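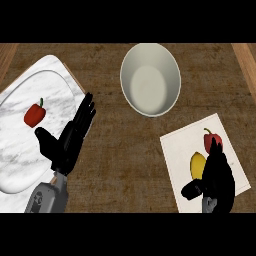
Gevden open day, Wornville site
Forum > Shows and visits

tidewrench
Went over in August. The two-arm station was on a screen in simulation: peppers, a lemon and an empty bowl between the hands. Karim Masri ran the talk, 29 minutes plus questions. He said they do 1033 simulated runs of a task before anyone tries it on the real arms.

hobb_16
Did they show the real arms doing it?

tidewrench
Only one cell, after lunch, moving boxed parts. No produce.

mill_lane
Then it's a software demo. I drove 104 miles for the Gemham one last year and at least they had hardware running all day.

tidewrench
Gemham had a gripper doing the same pick over and over. I got more out of this one. You could ask for a change and watch them set it up.

mill_lane
Sim friction is never right. A pepper on a smooth plate will roll away from you.

Hegedűs
I asked him that. He said they vary the friction on every run. He didn't have numbers for how well it carries over.

mill_lane
That's the number I'd want.

hobb_16
Is parking still behind the paint shop?

Hegedűs
Yes, gate closes at 4.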